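Flikari Parish Hall Association
Minutes of the ordinary meeting of the management board

Held in the Small Room on 22 February 2022

Present: Uriel Cortés (Chair), the Secretary, the Bookings Officer, the Buildings Officer, and the members for Upper Graso and Lower Graso.
Apologies: the member for Trinar Lane.

1. Minutes of the previous meeting

The minutes had been circulated. The member for Lower Graso asked that "the side door" in item 4 be changed to read "the yard door". With that correction they were approved and signed by the Chair.

2. Matters arising

The replacement key for the meter cupboard had been received. The letter to the owner of the adjoining field concerning the overhanging ash had been sent and no reply had come. The Secretary was asked to write again.

3. Roof and gutters

The Buildings Officer reported that the valley gutter on the north side had overflowed in heavy rain and that water had marked the ceiling above the stage steps. Gerlach had inspected the roof from a ladder and quoted £1,076 to clear and reline the gutter and refix the slipped slates. A second quotation, from Trinar, had been promised but had not arrived in time for the meeting.

The member for Upper Graso considered that the board should wait, as the standing rules called for two quotations on any work over £500. The Chair ruled that the rule allowed an exception where delay would cause further damage. It was proposed and seconded that the Gerlach quotation be accepted if nothing was received from Trinar within seven days. Carried, with one abstention.

Action: Buildings Officer.

4. Hire charges

The Bookings Officer presented a paper on hire charges, which had not been changed for three years. Heating costs had risen in that period and evening bookings no longer met the cost of opening the building. The paper proposed an increase of £2 per hour for regular users and £3 per hour for occasional users, with no change to the rate for children's groups.

The member for Lower Graso asked whether regular users would be given proper notice. The Bookings Officer confirmed that the hire agreement required one month and that letters would go out with the next invoices. The new charges were agreed. It was further agreed that cancellations made less than two days before a booking should be charged in full, except in the case of illness.

5. Refreshments at hall events

The board considered the arrangements for serving food at the summer fair in August. Members discussed whether packaged goods should be sold from a separate table, and whether the price of tea should include a biscuit, as in former years. 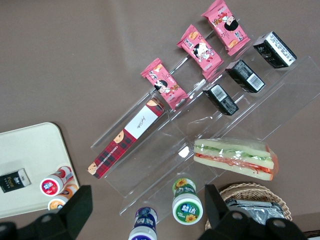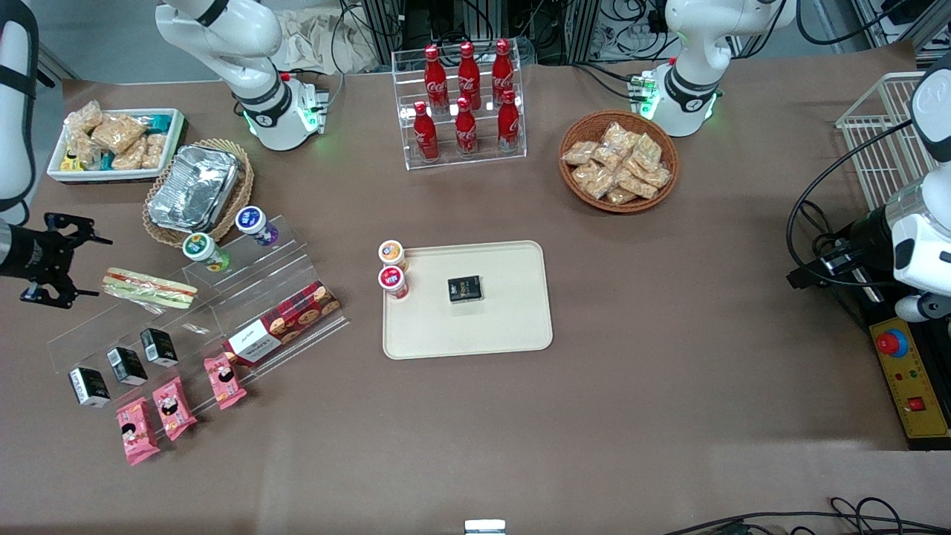
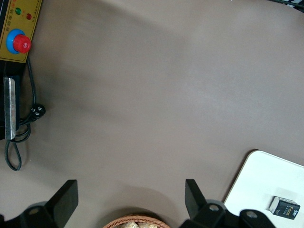 It was resolved that tea and biscuits would be sold together at a single price, and that cakes brought from home must carry a label listing their ingredients. The Secretary would obtain a current copy of the allergen guidance and display it in the kitchen. The question of a separate table was left to the fair stewards.

The member for Upper Graso asked that the urn be descaled before it was next used. Noted.

6. Car park

Complaints had been received from residents of Trinar Lane about vehicles left across the entrance to the footpath during the Graso choir's rehearsals. The choir had been spoken to and had apologised. It was agreed that a white line should be painted at the mouth of the path and that a notice should be fixed to the gatepost. The Chair asked that the wording be kept short.

Action: Buildings Officer (line); Secretary (notice).

7. Membership and correspondence

The Secretary reported that 52 households had paid the annual subscription. Reminders would be sent to those outstanding.

A letter had been received from the Graso history group, which wished to store two filing cabinets in the loft. Members were concerned about the weight on the joists. The request was declined, and the group would be offered the cupboard beneath the stage.

8. Any other business

The clock in the main hall was running slow. The Buildings Officer would replace the battery.

There being no further business, the Chair closed the meeting at 9.10 p.m. The date of the next meeting would be notified by the Secretary.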